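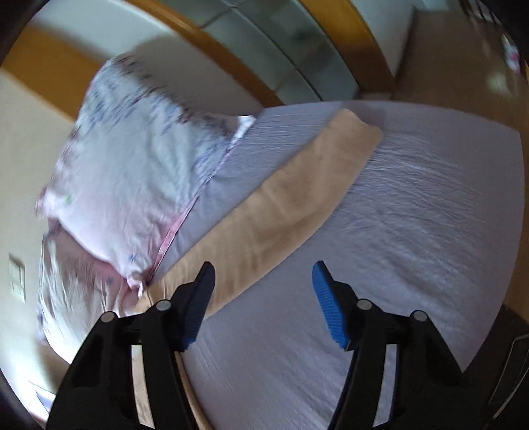 斯库特索普,十月

床笠用了一个夏天,枕套晚一些买的,两样都是Gamia家的,放在一起写。

先说床笠。颜色在页面上叫“雾紫”,铺开以后比屏幕上浅,接近带一点紫的白。我原来担心和橙棕色的木衣柜不搭,铺上看还可以,白天光线好的时候紫色几乎看不出来,晚上开灯才明显一点。介意色差的人建议先要一块布样,客服会寄。

面料偏薄,摸着滑,洗过之后有细皱。我不熨床品,所以这些皱一直都在,铺平后用手抹几下能好一些,抹不掉全部。四角的松紧带是整圈的,不是只缝四个角,这一点比我之前那条Montes的强。Montes那条睡两晚就从床尾跑出来,这条一周重新塞一次就够。床垫太厚的要注意,我的垫子加了一层薄褥,角上已经有点紧,再厚估计套不住。

缩水有一些,第一次洗完比较明显,后面没有再变。没有起球。掉色只在头一回洗的时候有,水里略微发紫,建议和浅色衣服分开洗。

枕套是白底,印紫色和绿色的小枝花,边上有一道粉色滚边。花很小,印得清楚,洗了十来次没有发糊。滚边我比较满意,走线直,转角没有鼓包。缺点是开口那侧的内折布短了,枕芯大一点就会往外露,我用的是大号枕头,每天早上要往里推一下。家里人的枕芯矮,就没有这个问题。

白底不耐脏,这个没什么好说的,换得勤一点就是了。

毛巾毯不是同一家的,米褐色,Skevuline出的,平时折成长条斜搭在床上,午睡盖肚子用。绒面软,吸汗,就是掉毛,前三次洗完滤网里都有一层。搭在浅紫色床笠上,掉的毛看得见,用粘毛滚筒滚两下能处理掉。后来基本不掉了。晾干要比床笠慢得多,阴天得晾到第二天下午。

价格方面,床笠435,毛巾毯比它便宜。Gamia有一款成套的,床笠、被套加一对枕套,标价817,花色是同一组。我不缺被套,所以单买。如果四样都要换,买套装划算。店里还有1000以上的长绒棉系列,摸过样品,确实厚实,不过我夏天怕热,没有考虑。

发货用了四天,包装是一个布袋,袋子可以留着装换季的床单。里面附了一张洗涤说明,写着三十度以下机洗,不要漂白。我按这个洗的,没出过问题。

总的来说,床笠会再买一条换着用,大概选灰色。枕套要看他们改不改内折的长度,现在这样配大枕头不太合适。毛巾毯够用了,不打算再添。

补充一点:评论里有人问床笠冬天凉不凉。刚躺下是凉的,过几分钟就好。我准备再冷一点换磨毛的,这条收起来明年用。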